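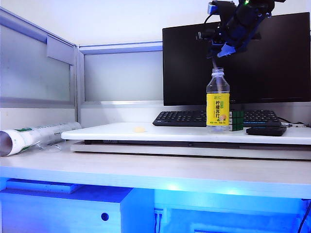

## About Mosau

Mosau looks after shared desks. We work with offices in Vesley where people don't have a seat of their own and leave things behind at the end of the day - a drink bottle, a phone, a puzzle cube next to the keyboard.

We started with one floor of the Georgiou building and 40 desks. Today we look after 2,385 desks for 7 clients.

## What we do

- Clear and wipe desks every evening
- Keep items left on a desk for one week, labeled with the desk number
- Throw out open drinks, food and loose packaging
- Supply trays and white desk boards through our Zultex range

Phones and keys go to the front desk the same night. We don't open drawers or move monitors.

## Working with us

Our smallest contract is 200 desks - smaller offices can share one with a neighbor. New clients start on a Monday.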